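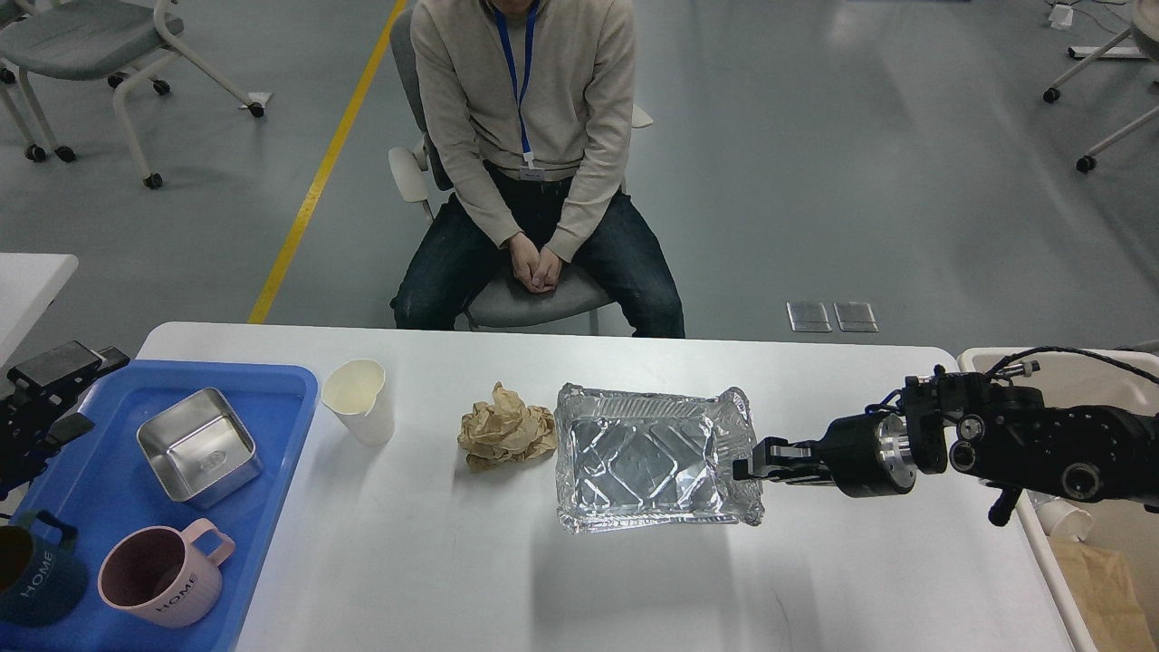 Carholm Folding Table, 6 ft
Item no. 2843-W
In stock, ships from the Nolby warehouse

Price and quantity discounts at checkout. Orders over 8 tables go freight, call first please.

What it is
Plain folding table for offices, classrooms, church suppers, craft sales. Folds flat, legs lock underneath. One person can carry it, two is easier on stairs.

Specs
Load, spread evenly: 557 lb
Height: fixed, 29 in
Seats: 6, or 8 if they get along
Legs: powder coated steel, gray
Feet: rubber caps, replacable
Warranty: 2 years on frame and locks, 1 year on top

Not included: carry bag, table cover, cart. The Tapley cart holds 10 of these standing up - order it separate, it comes in its own box.

Cleaning
Dish soap and warm water. No scouring pads. Marker comes off with rubbing alcohol if you get to it the same day. Coffee rings, baking soda paste, leave it ten minutes.

Setup
Lay it face down on something soft. Pull both leg sets out til the rings drop over the hinge. Check both rings. Flip it over with a helper.

Replacement parts
Foot caps, bag of 50
Locking ring, pair
Hinge screw kit
Old Plososen legs do NOT fit the current frame. Different hole spacing. We still have a few Plososen caps, ask.

Customer notes
"Bought two for the break room, went back for four more. Locks are stiff the first week." - Freya Cropper
"Good table. Box was beat up, table was fine. Wish it came an inch taller." - Berwyn Price

Shipping and returns
Leaves in 2 business days, order by 2 p.m. Returns within 30 days, unused, in the orignal carton. You pay return freight unless we sent the wrong one. Damaged on arrival - keep the carton and email us before you toss anything.

New price list in February. Current quotes good until then.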